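Givham Play Kitchen Table Set

Home > Play and Learning > Role Play > Table Sets
Sold by Kusuvero
Item 4000
In stock

Overview

We put off listing this one for a while. Play kitchens tend to arrive with a long list of promises attached, and the leaflet that came with the Givham set claims it will teach sharing, counting and "a love of fresh food". We can't vouch for any of that. What we can say is that it is a sensible mix of dishes and pretend food, in colours that don't shout, and that the pieces are easy to tell apart when it is time to put them away.

The set is meant for a table. There is no cardboard hob and no plastic sink with a tap that does nothing. You lay the things out on whatever surface you have and the children get on with it.

What's in the set

Large round plate, pale lavender
Oval colander, light green, with small holes in the base
Round cup with handle, teal-green
Round bowl, blue
Two strawberries
Orange, cut side showing
Banana, pale yellow

The table and the toaster oven are not included. Nor is the ketchup bottle, which a good many people ask about.
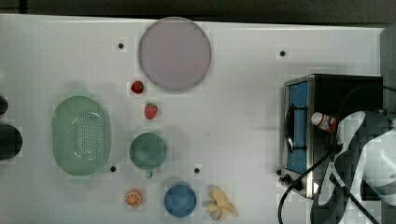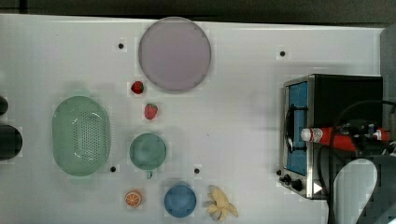
What we think of it

The plate is the best thing here. It is big enough to hold a proper pretend meal, where most sets give you something closer to a saucer. The colander is a good size too, and it gets used for everything except draining: hat, boat, bed for a bear.

The strawberries are small. If you have a floor with gaps, or a dog, expect to be down to one before long. We would have liked a third in the box as a spare and we have told Givham so. They said they would think about it in March and we have heard nothing since.

The food is a short list, and all of it is fruit. You can't make much of a dinner from that, whatever the box says about "endless menus". Children who already own some pretend vegetables will get more out of it.

One cup is mean. Two children will want two cups. Cups can be bought singly (item 98), and at that point you may wonder, as we did, why it wasn't a pair to begin with.

Care

The maker says dishwasher safe. We would wash it by hand in warm water and keep the food pieces out of the machine altogether – small things end up in the filter. Don't put any part of the set in or on a real oven, microwave or toaster. It is for pretend cooking only.

Price and delivery

£35 for the set. Delivery is free in the UK and takes up to 10 working days, though it is usually quicker. Returns are accepted if every piece is there, strawberries included.

Customer comments

"Nice colours. My daughter ignored the fruit for a fortnight and carried the bowl about. Fine for the money, no more than that." – Solomiia Symonenko

"Bought for a childminding room. The dishes are holding up. I don't believe it has taught anyone to share." – Ehab Nasr

"Wanted more food and fewer claims on the box. Plate is lovely." – Oda Lundgren

Questions

Spare pieces are listed on the Givham parts page. For anything else, write to Svitlana Zinchenko at the Kusuvero shop desk, who answers before 4 in the afternoon.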